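3.2 Surface occupancy and sorting order

The second part of the study concerned how mixed foodstuffs and their containers share a work surface before they are put away. Households in the Brudska and Molefe groups were given the same list of goods, and each arrangement was recorded at intervals of 20 seconds. A total of 1,730 arrangements were retained for analysis. Items were assigned to one of seven classes, of which produce, empty or lidded vessels, and open carriers (bags, baskets, basins) took up most of the surface.

Produce was divided further by whether it was confined. Confined produce keeps a fixed outline and can be moved in one step. Unconfined produce spreads as it is handled, and single pieces tend to be found away from the main group - a condition we call straying, after the usage in the Cidow survey. Both conditions often occur on the same table, as in Figure 4.
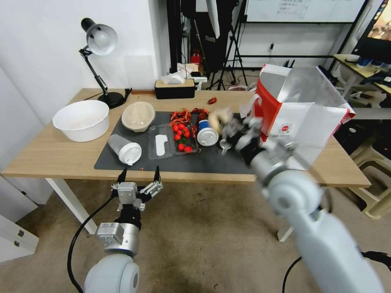
Figure 4. Mixed arrangement with cherry tomatoes in a clear tray and dried red chili peppers in a heap behind it. One pepper lies on the bare wood near the back edge.

The arrangement in Figure 4 was coded as confined for the tomatoes and as unconfined, with straying, for the peppers. The two plastic cups with white lids were entered as vessels on their side, a position scored separately from upright because a cup lying down takes up more of the mat. The woven basket, the white basin and the open paper bag were all coded as carriers. Objects behind the table were left out of the count.

Straying was scored against the edge of the mat where one was present. A piece resting on the mat but apart from its group received the lower score, and a piece beyond the mat the higher. Fragments too small to assign to a class were noted but not scored - they had little effect on the area measure, which was computed on the Bernel grid at 3,000 cells per table.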